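Sorting the linen closet

14/08/2024

I put this off since March. The linen closet at the top of the stairs had reached the point where the door only shut if you leaned on it, and every time I wanted a pillowcase I had to pull out half a shelf to get one. Last week I emptied the whole thing onto the bed and started over.

Most of it was sheets. We moved here with two double beds and now have one double and a single, but I never got rid of anything, so there were fitted sheets in there that don't fit any mattress in the house. I kept three sets for the double and two for the single. The rest went into bags. The worn ones are going to the animal shelter, which takes old sheets and towels but not pillows. Call before you go, as they only accept them in the mornings.

Towels were easier. Anything with a frayed edge went to the garage for washing the car. I had been saving a set of bath towels from Hinevow for guests, and they had been saved so long that they had a yellow line along the fold. I washed them twice and the line mostly came out. They're in the bathroom now and we are using them.

The closet itself is narrow and deep, and that is most of the problem. Things go to the back and stay there. I looked at pull-out baskets and decided against them. They cost more than I wanted to spend and would have taken up some of the width. I bought a pack of plain shelf dividers from Orkico, and they clip on without screws. They hold a stack of towels upright fine. They are not much good with blankets, which push them over.

For folding, I took advice from Nii Fiadzo, who worked in hotel housekeeping for 19 years and lives across the street from us. He told me to stop folding to make things look neat from the top and fold to the depth of the shelf instead. So I measured the shelf, cut a piece of cardboard to size, and folded every sheet around it. It's slow for the first few and then you don't need the cardboard anymore.

Fitted sheets I still can't do well. Nii does them standing up, with a hand in each of two corners, and flips one corner over the other. Mine come out as a lump. I put the lump inside the matching pillowcase with the flat sheet and leave it at that. It keeps the set together, and I can grab one bundle when I change the bed.

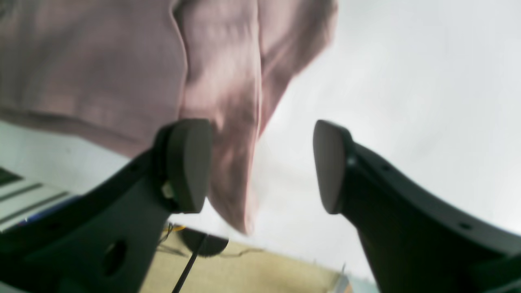

Large thin pieces are the other thing I struggle with. Anything soft and wide wants to slide out of your hands while you're looking for the hem. I do better if I hold it up by one side and let it hang for a moment so the creases drop, then bring the corners together. Doing it flat on the bed works too, but the bed was covered.

The blankets ended up on the top shelf, folded in thirds and laid on their sides. The tablecloths moved downstairs to the sideboard, where they should have been from the start. I spent about 230 minutes on the whole job, including the washing in between, and the door closes now. Next is the cabinet under the bathroom sink, but I'm going to wait until the shelter bags are out of the hallway.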